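Robot Learning / Textbooks / Sample Chapter

Chapter 14: Scoring the Middle of a Task

I used to grade my robots the way a tired teacher grades a quiz. Shorts on the hanger, one point. Anything else, zero. It's quick, it fits in a table, and for the first year of the Suvenel project it told me almost nothing (I have a whole notebook of zeros from December to prove it).

Cloth is where this really hurts. A policy can get hold of both ends of a garment and still earn the same score as one that waves at the air!

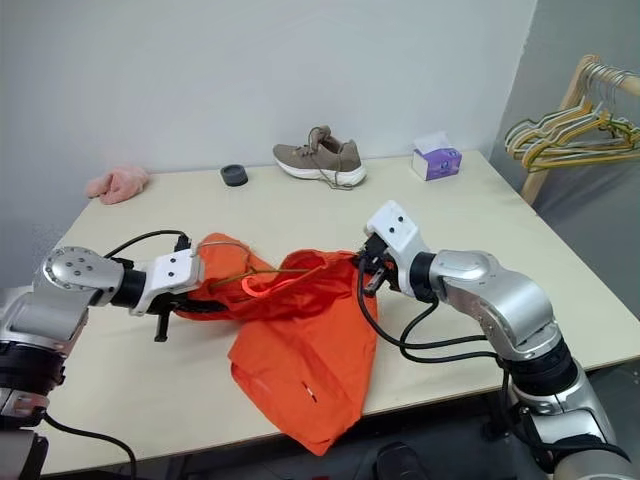 Partial credit just rewards robots for stopping halfway, was the first comment I got from the Donnelly group when I sent them a draft, and I think it's a fair worry. So in this chapter a stage only counts if the next one can start from it. We'll call that the handoff rule, and we'll lean on it a lot.

Take spreading. Before a hanger can go anywhere near a waistband, the fabric has to be open enough for a gripper to find the edge, and "open enough" is a judgment two people can easily disagree on.

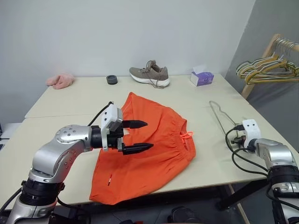
One reader at Iltcombe wrote back that her labelers fought over spreading more than any other stage, and could I please give a cutoff. I can, in Section 2, though you may hate it.

We ran 380 trials on the Zindora setup and scored every one both ways, pass/fail first and then by stage. The two scores ranked our policies differently.

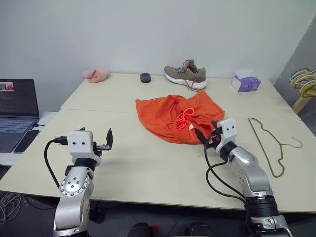
That disagreement is what the rest of the chapter picks apart. We start with how to choose the stages, then how to write them down so a stranger could label your trials, and then the statistics, which are gentler than you'd expect.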